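Seslow over-sink dish rack: three months on

Kitchen and dining, reviewed in June

I'd been eyeing up racks like this for ages before I finally gave in and bought the Seslow. Our old one was a big plastic thing that sat on the worktop in a permanent puddle, and I was so fed up with tipping the tray out every morning that I'd started drying everything by hand just to avoid it (and I hate drying up!). The kitchen's only small, with white tiles running straight into the carpet and not a lot of counter to spare.
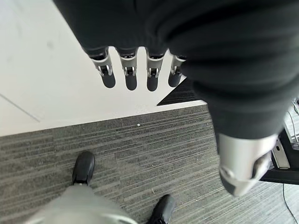
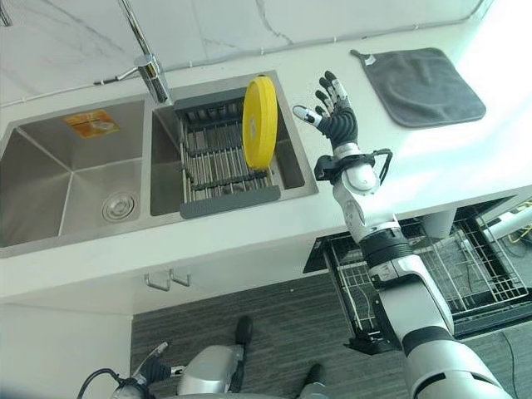 The second photo has the rack in the right-hand basin, with the yellow plate in it and the grey towel flat on the side.

So, the basics. It's a row of stainless steel rods with a dark grey plastic bar at each end, and it sits in the narrower half of my double sink. I ordered mine from Norkorport and it turned up in 3 days in a plain brown box, with hardly any packaging, which I liked. There's nothing to put together. You rinse it, pop it in and off you go.

The best bit is that the drips go down the sink. I know that sounds like a silly thing to get excited about, but after years of slimy trays it's bliss. I get my worktop back too, and I can leave the big basin free for the actual washing up. I keep a microfibre towel next to it for glasses and anything with a rim that holds water, and that's really all the drying I do now.

Plates are mostly fine standing up. They do lean a bit, and if you put a heavy one in at an angle it can slide along until it finds something to rest on. I've learnt to start at one end and work along. Bowls are more of a faff. My deep pasta bowls (the Histberg ones, which I love and won't be giving up) have to go in tipped right over, and then you lose the space for anything else. For two people's tea it's plenty. When we had family round I ended up doing it in 5 batches and muttering to myself.

Cleaning it is easy enough. A wipe with washing up liquid most nights, and every so often I soak it in the big basin with a splash of white vinegar. Our water's dreadfully hard, so I get chalky marks on the steel if I leave it, but no rust so far. The plastic ends do hold a bit of gunk underneath where you can't see it, so turn it over now and then. I didn't for the first month and wished I had.

Do measure your sink before ordering. I nearly went for the Ruggiero rack, which had nicer reviews, but it was too wide for my smaller basin and I'd have had to put it across the larger one.

Would I buy it again? Yes, I think so. I'd like a little pot for cutlery, because at the moment my forks go on the towel and end up all over the place. Four stars from me, and if Seslow ever bring out a clip-on cutlery holder I'll come back and make it five.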